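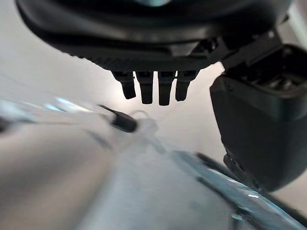

The Hurnness entrance mat is a heavy-duty ribbed floor covering for the main doors, side doors and lobbies of public buildings. It is supplied by Bumholm to libraries, clinics, schools, municipal offices and places of worship. Buyers choosing between the two surface textures should bear in mind that a fine rib usually looks darker than a smooth finish in a similar color. The finely ribbed band below the smooth charcoal-gray housing has this effect, reading as a darker strip against the matte surface over it. For this reason the ribbed mat is best judged against the floor it will lie on, and a sample of each texture is sent on request before any order is confirmed.

## Description

Hurnness is made in a single layer with a bonded backing. The ribs run across the direction of travel and scrape soil from the sole of the shoe, and the channels between them hold grit and water until the mat is cleaned. The covering may be laid in a recessed mat well or loose on top of a hard floor with a beveled edge fitted on all exposed sides.

Two textures are offered:

- **Fine rib**, for interior lobbies and corridors leading from an outside door
- **Broad rib**, for covered porches and the first stretch of floor inside the door

Both are available in charcoal, slate, brown and dark green. Charcoal is held in stock. The other colors are made to order and cannot be returned once cut.

## Specifications

| Item | Detail |
|---|---|
| Product name | Hurnness entrance mat |
| Catalog number | 392 |
| Roll width | 90 inches |
| Maximum roll length | 40 feet |
| Thickness, fine rib | 3/8 inch |
| Thickness, broad rib | 1/2 inch |
| Backing | Bonded, nonslip |
| Edging | Beveled, supplied separately |
| Use | Indoor and covered outdoor |

Rolls are cut to length at the Pärn warehouse. Cut edges are sealed before shipment. Shapes other than rectangles require a paper template, which should be marked with the word TOP on the walking side and with an arrow showing the direction of travel.

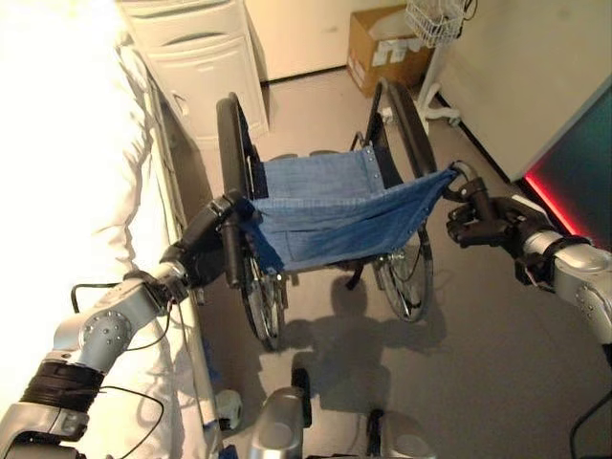 **Category: Entrance Flooring > Accessible Routes**

Mats on an accessible route must be firm, stable and secured along every edge. The fine rib texture is recommended wherever wheelchairs, walkers, strollers or wheeled carts are in regular use. Small front casters can catch or turn in a deep channel, and a folding chair with a fabric seat gives its user little cushioning from a rough surface. The broad rib texture should be kept for doors that are not part of the route, or set in a recessed well with its ribs level with the surrounding floor.

Loose-laid mats must be fixed with the perimeter tape supplied. A mat that has curled at the corner should be removed from use until it has been flattened or replaced. Please consult your building department on local requirements before placing an order; Bumholm does not certify individual installations.

## Measuring for a recessed well

Measure the width of the well at both ends and in the middle, and record the smallest figure. Repeat for the length. Older wells are often out of square, and the diagonal measurements should be given as well. Do not subtract an allowance for fit. The cutting room makes this deduction.

The depth of the well should be taken from the finished floor, with any existing mat and adhesive removed. Where the well is deeper than the chosen texture, a rubber underlay can be supplied to make up the difference. Wells that drain to an outside gully should be noted on the order form so that a perforated underlay is sent.

## Installation

1. Unroll the mat in a heated room and leave it flat overnight.
2. Sweep the floor or well and allow it to dry.
3. Lay the mat with the ribs across the direction of travel.
4. Check that the door clears the surface through its full swing.
5. Fit the beveled edging or perimeter tape on all open sides.

A door that drags on the mat should be adjusted by a carpenter. The mat must not be trimmed or shaved under the door, as this breaks the sealed edge and voids the warranty.

## Care

Vacuum daily in wet or snowy weather and weekly at other times, working along the ribs and then across them. Road salt should be rinsed out with cool water at the end of the winter season, usually in April. Neutral floor soap is suitable. Bleach, solvent cleaners and steam will harm the backing.

Mats removed for washing should be rolled with the ribs facing out. They should never be folded. The fine rib mat dries more slowly than the broad rib and should be hung over a rail or laid on slats until the backing is dry to the touch.

## Related products

**Fikeck edging.** Beveled rubber strip for loose-laid mats, in charcoal and brown only. Sold in straight lengths with separate corner pieces. The former screw-down version has been discontinued, although replacement caps remain available.

**Rubber underlay.** Plain or perforated, cut to match the mat.

## Ordering and delivery

Stock colors ship within 15 working days of a confirmed order. Made-to-order colors are quoted individually. Full rolls are delivered on a pallet to the curb, and the customer is responsible for moving them indoors. Damage to the wrapping should be written on the delivery slip before it is signed.

Public institutions may order against a purchase order. Questions on sizing and templates should be directed to Heino Kütt in the cutting room. Samples, quotations and warranty claims are handled by Cường Tô in customer accounts.

Specifications revised June 2018. Earlier data sheets list a green-backed version of the fine rib texture, which is no longer made.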